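Soltcombe to Collect Old Electronics at the Curb from July

January 2025

The town of Soltcombe will start to collect old electrical devices directly from homes this summer. The town council has approved the plan after two long meetings. From July, households will be able to put small appliances, cables, phones and similar items outside in a special bag, on the same morning as the paper collection.

Until now, people in Soltcombe had to bring such things to the depot on Ollalitz Road, which is open on three afternoons in the week and is not served by any bus. Many people did not go. The result can be seen in drawers and basements all over the town, and also in the ordinary garbage, where these items should not be.

According to the report given to the council, the depot received 197 tons of small electrical waste last year. The writers of the report believe that a large part of what is thrown away in the town never arrived there. They asked residents to keep a simple diary of what they put in the trash for one month, and 153 households sent it back complete. Chargers, toothbrushes, string lights and toys with batteries were named most often. Cables were in almost every diary.

Cables are a good case for explaining why the town wants to act. A cable looks like something without value, and it is easy to push it into a full trash bag. But the metal inside most cables is copper, and copper can be melted and used again many times. The plastic cover is more difficult, and different colors and kinds of plastic must often be treated in different ways.

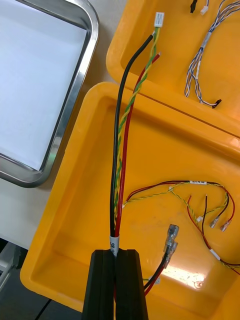

Black and red wires with a twisted green and yellow pair between them.

The collection will be done by Birhane, the company which already takes the paper and the glass. It will use its present trucks, with a closed metal box added behind the driver's cabin. The material will then go to the sorting hall in Illel, where it will be divided into groups before it is sold to recycling plants.

"We have talked to people at the market and in front of the school, and they told us the same thing again and again," said Lwazi Mtshali, who is responsible for waste and street cleaning in the town. "They know very well that an old radio does not belong in the garbage. They only do not have a car, or the depot is closed when they come home from work. So we should go to them."

Mtshali said that the first bags will be delivered in the last two weeks before the start. Every household gets four bags. More can be picked up at the library, at the town hall and at the depot, and there is no charge for them. The bags are made of strong gray plastic and will be returned empty by the collection crew, so that they can be used again.

Not all items are allowed. Refrigerators, washing machines and large screens must still be brought to Ollalitz Road or picked up by appointment. Lamps with glass tubes are also excluded, for they break easily in a bag. The most strict rule is the one for batteries. Any battery which can be taken out by hand has to be taken out, and it goes into a small clear pouch which is fixed to the outside of the bag. Two fires in garbage trucks in the past winter were caused by batteries, and the fire department had asked for this rule -- it was in fact the first thing it asked for.

The town has also prepared a sheet with the questions that came most often at the public meetings. It will be printed in three languages and sent together with the bags.
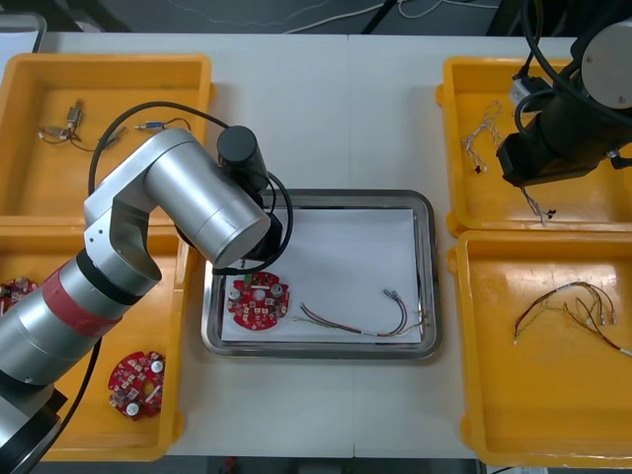
What should I do with a phone that still has my photos and messages on it?

Copy what you want to keep, then use the reset function in the settings of the phone and take out the SIM card. If the phone does not turn on any more, bring it to the counter at the depot and the staff will put it in a locked box, which is opened only at the recycling plant.

The sheet also explains what happens when a bag contains the wrong items. The crew will leave it at the curb with a yellow card, on which the reason is marked. There will be no fines in the first year. After that the council wants to look at the matter again.

In the meeting, not everybody was in favor. Some members of the council thought that the cost is too high for a town of this size. The plan needs an extra 3,000 dollars each month, mostly for the additional hours of the crews and for the transport to Illel. A part of this will come back from the sale of the metals, but the price of copper goes up and down and the report does not give a fixed sum. Other members would have preferred to open the depot for longer hours instead. Their proposal was voted on first and did not find enough support.

There was also a discussion about repair. Several residents wrote letters to the council and said that many of the collected devices could still be used, if only somebody would change a switch or a plug. The town has therefore agreed with the adult education center that its repair evening, which takes place once a month now, will take place twice a month from the summer. It will remain free. Visitors pay only for parts.

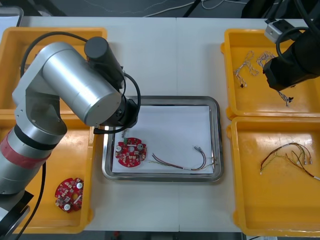

Sorting at home is the step where most mistakes are made, and the report gives it a full chapter. People who took part in the diary said that they were willing to sort, but that they did not have a clear place for it. A box in the hall gets filled with everything, and after some weeks it is no longer sure what works and what does not. The report recommends to keep separate containers, one for cables, one for batteries, one for devices which may be repaired and one for the rest. Yellow trays on both sides of a steel one, as on the white table shown here, make the idea easy to understand: each kind of thing can have its own place, and the place is visible from above. Shoe boxes do the same service at home and cost nothing. Only the batteries should be kept in something that does not burn easily, such as a glass jar, with a piece of tape over the contacts of the larger ones.

Schools will take part too. After the summer vacation, pupils in the fifth and sixth grades will have a lesson about the materials in everyday devices, prepared by their science teachers. The children will take apart a keyboard or an old remote control and weigh the different materials. The school on the north side has already tried the lesson with one class. The teachers reported that the keyboards were the best choice, as they have many screws and few sharp parts, and that the lesson should be longer than it was planned. Parents are asked to give old keyboards to the school office before the vacation starts.

For residents in apartment buildings, the rules are a little different. Where there are more than 30 apartments at one address, the owner will receive a container with a lock and a narrow opening, and single bags will not be delivered. The container must stand inside the building or under a roof. Water is a problem for electrical waste: it makes the metals rust and it makes the later work more dirty and more slow. Owners have until the end of spring to tell the town where the container can stand.

Some owners have already complained that they do not have the space. Mtshali answered that the town will visit every building where this is a problem and look for a solution together with the owner -- in two cases a place in the bicycle room has already been found.

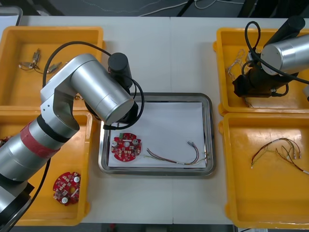 In a few older buildings this will not be possible, and there the bags will be used in the same way as for single homes. The owners of these buildings will receive a letter, and the tenants should find a copy of it on the board at the entrance.

Shops are also asked to help. By the present rules, a store that sells small appliances takes back an old one when a customer buys a new one of the same kind. The town would like the stores to accept small items also without a purchase. Three stores on the main street have agreed to do so. They will have a sign in the window, and their names will be listed on the sheet that comes with the bags.

The depot on Ollalitz Road will stay open with the same hours for now. Two employees who work there will spend a part of their time with the collection crews during the first months, so that they can check the bags and answer questions at the door. The council will receive a first report in the fall, with the weight of the collected material for each part of the town.

Residents who would like to receive bags before the general delivery, for example when they are moving or clearing a house, can ask for them at the counter in the town hall. Older residents and people who cannot carry a bag to the curb may register by telephone for pickup at the door. The collection days for each street will be printed in the spring edition of the town newsletter.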